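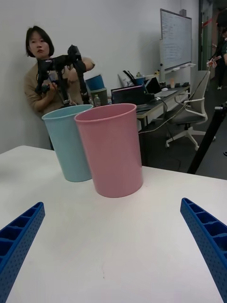 Photo: Bilal Hakim

Pladetard sells a kit for teaching robots by hand, and in July it opened its doors to anyone who had filled in a form with the word "procurement" in it. I had filled in the form. So on a Friday, a little before nine, I stood in a parking lot behind a tile warehouse with a group of people who all seemed to have read the same brochure on the train.

The brochure calls the kit Clandetti. You get a handheld rig, a pair of soft ribbed fingers for your own arm, a wrist camera and the software that ties them together. A person moves the rig, the arm is supposed to follow, and the whole thing gets saved as an episode. Collect enough episodes and you train a policy on them, or pay Pladetard to do it. There was a slide about the second option. There were several slides about the second option.

After the slides came coffee, and after the coffee we were let into the demo room in small groups. I had expected something with a spotlight. The demo is a white table, a light blue cup and a pink cup, and the desk with the laptops is right behind it, so you can watch people do their jobs while you wait your turn. I liked this more than I expected to. Trade fairs have taught me to distrust any robot with its own lighting.

Our guide was a cheerful engineer who had clearly been told to say "intuitive" and had decided to get it over with early. The operator stands across the table from the arm, holding the rig at chest height in both hands. It's a black jointed thing with cables hanging off it, and the cables are my first complaint. Clandetti is described as "handheld," and so it is, in the sense that a vacuum cleaner is handheld. If you plan to put this on a shop floor, budget for cable clips and patience.

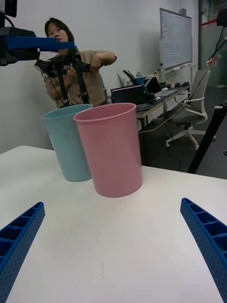

Cup demo, fingers open, operator at the rig.

The fingers are the better half of the product. They are blue, perforated all over, with a row of open rectangular pockets along each one, and I was allowed to squeeze a spare pair. They give, then they push back. Pladetard says they come from Zieliński, a molding shop it has used from the start, and that a replacement pair takes 3 working days to arrive. I asked what happens on day two. The engineer recommended ordering a spare pair.

Then I got my turn. The briefing lasted less time than it took to adjust my sleeves. My first attempt on the pink cup was a shove. My second was a slower shove. On the third I got the cup up and put it back down with a small knock, and felt far prouder than a grown man should. The lag is slight but you do notice it, mostly when you change direction, and your elbows start to ache sooner than the brochure would like. I'd want a proper chair or a strap before asking anyone to do this for a full shift.

Questions I wrote down, with the answers I got:

How many episodes for a simple pick and place? More than 468 in their own cup set, and they would not call that finished.

Does the software run on an ordinary laptop? Recording, yes. Training, "you'd want to talk to us."

Can you use your own arm? Two makes are supported now. Mine is neither of them.

Who owns the recordings? You do, unless you take the discount, in which case read page 20 of the contract. I did read page 20, on the way home. It is a long page.

Lunch was sandwiches, with a short talk from Etilitz, who resell the kit and will install it for a fee they preferred to discuss by email. Their man did point out that most buyers underestimate the time spent resetting the table between episodes. Having seen how often two cups need to be put back where they were, I believe him.

For a lab or a training center, I'd say ask for the trial unit. For a packing line like ours I would wait for the next version of the rig, and I've told Pladetard so on the feedback form, under "What did you find most intuitive?"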